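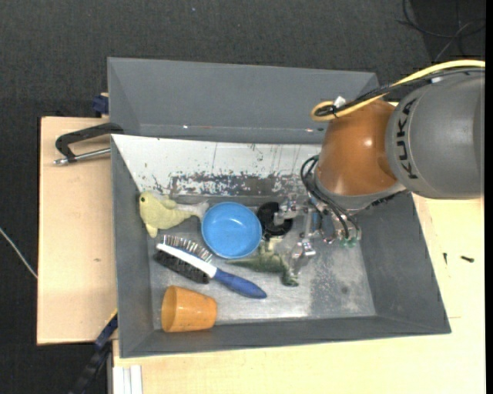 I've spent most of the past fortnight rewriting the part of our picking code that decides when to give up. It sounds like a small job and I thought it would be one. The old version (written by me, so I'm allowed to be rude about it) had a single retry counter and a single timeout, and whatever went wrong, it backed the arm off, took a fresh depth image and asked the grasp planner for its best idea again. Fine for the blue bowl, which has a nice smooth rim and gets a sensible answer nearly every time. Much less fine for the green dinosaur lying on its side with its tail tucked under that rim, where the best idea is the same bad idea as last time, because nothing has moved and the planner has no memory at all. So it would go down, miss, come up, think very hard and go down in exactly the same spot. I watched it do that 18 times one evening before I went and made toast.

The fix I've landed on is embarrassingly simple. Every failed grasp now goes into a little list with its position, its angle and how it failed, and new candidates lose points for being too close to something on the list. The list gets wiped whenever the scene changes enough, and "enough" is where the fortnight went! My first go compared whole depth images and decided the world had changed every time the sensor noise wobbled on anything shiny. Now I only compare a patch near the failed grasp, and I smooth it first, and that seems to be behaving.

The "how it failed" bit turned out more useful than I expected. Closing on thin air is a different problem from touching something on the way down, and both are different from getting a grip and losing it halfway up. I'd lumped them all together as FAILED, in capitals, which tells you nothing when you're reading logs at the end of a long day. There are 7 outcomes now instead of two. I did have 8, but I never could work out when one of them was supposed to fire, so it's gone.

I should say something about Drevlow, as I've mentioned it here before. It's our name for the behaviour tree editor we use at Brerkberg, and I finally added the replay button I've been promising everyone. You load a log, drag the slider, and the tree lights up node by node as it did on the day. The slider is a bit jumpy with long logs and the colours are horrible. I don't care, I love it. I found a bug in the first ten minutes – a recovery branch that could never be reached, sitting there quite happily for months while I told people it worked.

What I haven't sorted is motion planning near the sloping sides of the bin. Our collision model has a safety margin, and if it's big enough to make me comfortable then anything lying close to a wall can't be reached by any path. Shrink it and I sit there with my hand over the stop button. At the moment the margin tightens only for the last bit of the approach, and only at low speed, which works but feels like a bodge. The people at Delorme do something cleverer with a contact-aware controller, so I've got their write-up open in a tab along with far too many others.

The target we've set ourselves is 95 per cent of objects out without a human stepping in, in time for the Ekville demo in September. We're not there yet. Some runs look lovely and then one awkward thing gets wedged in a corner and the whole score goes to pot. Next on my list is a nudge action, so that when every grasp looks poor the arm can give something a gentle shove and look again. I've got a rough version in simulation, where it mostly shoves things through the floor.

If you've written one of these and found a decent way of choosing the push direction, please leave a comment. I'm currently just pushing towards the emptiest bit of the bin.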